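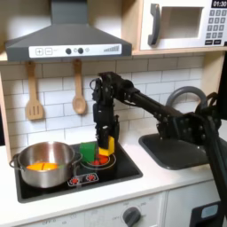 Foto: Halina Jasińska / Spielküche, Gruppenraum 2

Protokoll der Arbeitssitzung Spielmaterial
Kindertagesstätte Lambridge, Standort Deddale
Dienstag, 16:20 Uhr, Gruppenraum 2
Leitung: Rawiri McKinnon
Protokoll: Halina Jasińska

TOP 1 Protokoll der letzten Sitzung
Ohne Änderungen angenommen. Der offene Punkt Teppichunterlage wird auf August verschoben.

TOP 2 Spielküche, Bestand und Zustand
Die Küche bleibt am bisherigen Standort. Arbeitsplatte weiß, Kochfeld schwarz mit weiß umrandeter Kochstelle, vorn weiße Blende mit zwei roten Reglern. Dunkelgraue Dunstabzugshaube mit weißer Bedienleiste (Plus, Minus, zwei dunkle Drehknöpfe). Rückwand mit weißem Fliesenmuster, graue Fugen.
Pfannenwender mit Schlitzen und Kochlöffel, beide aus Holz, hängen an den Haken unter der Haube. Dieser Platz gilt weiterhin als verbindlich. Jasińska prüft den Sitz der Haken und zieht bei Bedarf nach.
Der Edelstahltopf mit den zwei Griffen bleibt in Gebrauch. Ein Deckel wird nicht beschafft.

TOP 3 Trennung von Spiellebensmitteln und Bausteinen
Auf dem Kochfeld liegen regelmäßig Bausteine zusammen mit Spiellebensmitteln, zuletzt ein grüner und ein gelber Baustein neben kleinen roten Teilen. McKinnon spricht sich dafür aus, die Bausteine während der Spielzeit in der Küche zuzulassen. Getrennt wird erst beim Aufräumen.
Diskussion zur Zuordnung der roten Teile (Tomaten oder Beeren). In der Materialliste werden sie künftig als »Kleinteile rot« geführt. Das orange-gelbe Stück mit der Trennlinie in der Mitte wird unter »Obst/Gemüse, geschnitten« eingetragen.
Beschluss: Bausteine in die Kiste mit grünem Etikett, Spiellebensmittel in die Kiste mit rotem Etikett. Der Topf wird vor dem Wegstellen geleert. Einstimmig.

TOP 4 Reinigung
Arbeitsplatte und Kochfeld täglich feucht abwischen, Spiellebensmittel wöchentlich in lauwarmem Wasser mit Spülmittel, Einwirkzeit 5 Minuten. Holzteile nicht einweichen. Für die Fugen der Rückwand genügt eine weiche Bürste. Der Reinigungsplan wird an der Innenseite der Schranktür angebracht.

TOP 5 Ergänzungsbeschaffung
Zwei Angebote liegen vor. Warnent: Satz Spiellebensmittel mit 20 Teilen, 29 Euro. Quách: größerer Satz einschließlich Schneidebrett, 70 Euro. Jasińska weist darauf hin, dass das Schneidebrett von Quách tiefer ist als die freie Fläche neben dem Kochfeld.
Beschluss: Bestellung bei Warnent. Das Angebot von Quách wird abgelegt.

TOP 6 Verschiedenes
Die Etiketten der Kisten sind teilweise abgelöst und werden neu gedruckt, Schriftgröße wie bisher. Die Frage eines zweiten Regals wird zurückgestellt, Maße liegen noch nicht vor.

Aufgaben
Jasińska: Haken prüfen, Materialliste ändern, Etiketten drucken
McKinnon: Bestellung Warnent, Aushang Reinigungsplan, Regalmaße

Ende der Sitzung: 17:05 Uhr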